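5.3 Running the coffee demonstration for visitors

This section applies to hosts at the Tavarholm visitor centre who present the simulated coffee task on the main display. The robot, the table and the coffee machine exist only in the simulator. No real appliance is required, and none should be placed on the host's desk.

1. Switch on the display and the host computer. Allow 300 seconds for Xenos to load.

2. Open the Visitors menu and select scenario 1715. Scenario 2324 is reserved for staff training and must not be shown on open days.

3. Check the starting layout before admitting the group. The coffee machine should stand left of centre with its lid raised, and a small cup should be on the drip tray. The white pod should stand alone on the table to the right of the machine. 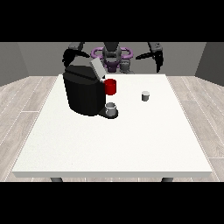

4. Select Hold. Introduce the task while the simulation is paused, and invite questions at this stage.

Note: The control desk seats one host and one visitor. Other members of the group should remain behind the Gastden rail.

5. Select Release. The host may operate the arms by means of the Dirkel hand controls, or may play a stored run. Stored runs are recommended for school parties.

6. To let a visitor examine the grasp, select Hold again once an object is in the robot's hand, then turn the view slowly with the side wheel. 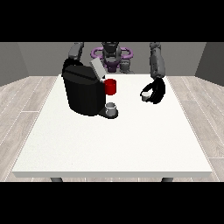
Figure 5-2. Small white object held in the robot's right hand, lid of the machine open.

CAUTION: Do not select Reset while a visitor is wearing the hand controls. Ask the visitor to remove them first.

7. At the end of the session, select Reset and confirm that the layout agrees with step 3. If an object has fallen from the table, reload the scenario – a reset alone may not restore it.

8. Enter the size of the group in the log. Attendance in March was around 200, and a second host should be requested for comparable periods.

Faults are to be reported to Gönül Demirtaş, Visitor Programmes, before the next group is admitted.

4 comments 11 shares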